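Clear phone case

A clear phone case is a see-through cover that fits around the back and sides of a mobile phone, guarding it from scratches and small knocks while letting the colour of the phone show. Clear cases are sold nearly everywhere phones are sold, and many a household has an old one or two tucked away in a drawer.

Design

Most clear cases are moulded in one piece, with a thin raised rim that keeps the glass from touching the table when the phone is laid face down. An opening near the top leaves room for the camera. The back may be smooth all over, or it may carry a panel of fine ribs, a pattern some makers add for grip and which, as many owners will happily tell you, also does a fair job of hiding fingerprints.
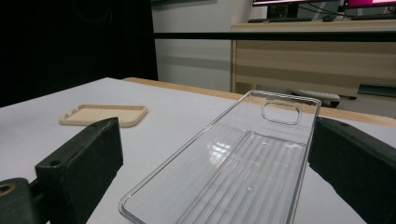
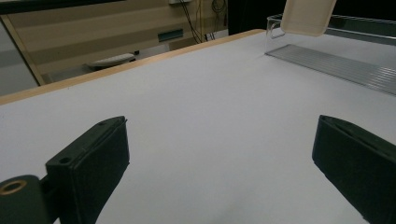 Photos: Raili Lappalainen. First: clear case with ribbed back panel. Second: clear acrylic container with a beige lid above it.

Care and storage

Soft clear plastic tends to yellow with age, and sunlight hurries the change along. A wash in lukewarm water with a drop of dish soap will lift grease and pocket lint, though it won't bring back the original colour once that has gone. Spare cases keep best lying flat, out of the sun and away from newspaper or dark denim, as ink and dye can creep into the plastic. A clear acrylic box with a lid is a favourite home for them, being easy to see into and easy to wipe out.

See also

Screen protector
Acrylic storage box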